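How to Look After a Robot's Hand

Have you ever tried to pick up a bag of something squashy with a pair of rulers? It's harder than it sounds! The bag bends, slides and crackles. A robot has the same problem every time it picks up a food bag, so its hand needs plenty of care.

A robot's hand is called a gripper. Our two-armed robot at the Saarinen workshop has a gripper on each arm, and every gripper has fingers that close together like a crab's claw. Near the hand is a small camera, so the robot can see what it is about to grab.

Before any bags come out, the robot has to be set up. First we switch it to stop, and a grown-up engineer checks that it really has stopped. Then the fingers get a wipe with a soft cloth. Dust and crumbs make fingers slippery (yours too, if you've been eating crisps). Next we look at the edges for wear. Fingers that rub against things all day get scuffed, just like the toes of your shoes!

After that comes the squeeze test. The robot opens and closes its fingers 5 times with nothing between them. If one finger gets there before the other, we adjust it until they meet in the middle. Then it's time for a real bag, and that's the best bit.

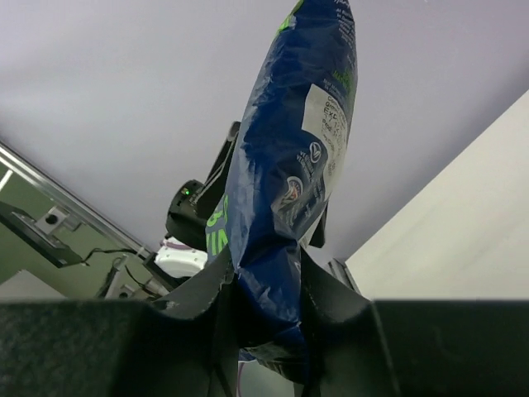

Got it! Two big fingers pinch the narrow end of a crinkly blue bag. Can you find the little green light?

How hard should a robot squeeze? Too softly and the bag drops. Too hard and you get a burst bag and a lot of sweeping up. We start with a gentle squeeze and turn it up a tiny step at a time, and we write down the number that works best. A shiny bag and a paper one might need different numbers.

The camera gets a clean as well, with the sort of cloth people use for glasses. One greasy smudge and everything looks foggy to the robot.

We keep a logbook too. After every 500 grabs we check the screws, and after 2000 we take the fingers off and look at them under a bright lamp. Worn-out ones come off for good and a new pair goes on. Then it's back to the squeeze test, right from the start!

Words to know
Gripper: the part of a robot that holds things.
Wear: the marks and thin patches you get when things rub together.
Logbook: a diary for a machine.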